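Progress report to the Kenilus equipment fund
Prepared by Noemi Guerra, June 1, 2024
Project: Lusine, two-arm tabletop handling

1. Status
The purchase plan is on schedule. No hardware has been ordered. All work this period was done in simulation, as agreed with Arturo Fabbri in April, so that the gripper and table specifications could be fixed before quotes are signed.

2. Quotes
Two suppliers responded. Emell offers the dual-arm unit with parallel grippers and a delivery time of 18 weeks. D'Amico offers a comparable unit in 15 weeks but prices the head sensor module separately. Gerardo Santoro is checking whether the D'Amico service contract covers wrist replacement. The Emell contract does.

3. Budget
Spent to date: $2,544, all on compute and simulator licenses. A further $600 is reserved for test objects and a plain table matching the simulated one. The arm purchase remains under its own line and is untouched.

4. Simulation work
The current room model places the robot in front of a white table holding a small set of objects of different shapes, among them a bottle, a figurine and a flat tray. Both arms are modeled with their grippers.
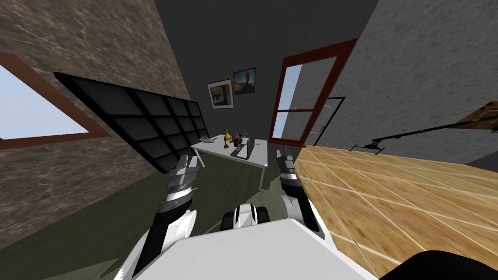
Reach at the rear corners of the table is the open item. If the margin is too small, the table depth will be reduced in the specification; a longer arm would exceed the approved line. Ada Monti will report the reach figures with the next submission.

5. Requests
Approval to extend the Emell quote until the service question is closed.

Related items
Lusine: equipment specification, draft 2
Kenilus fund: reporting template
Lusine: progress report, April
Contact: Liliana Piras, purchasing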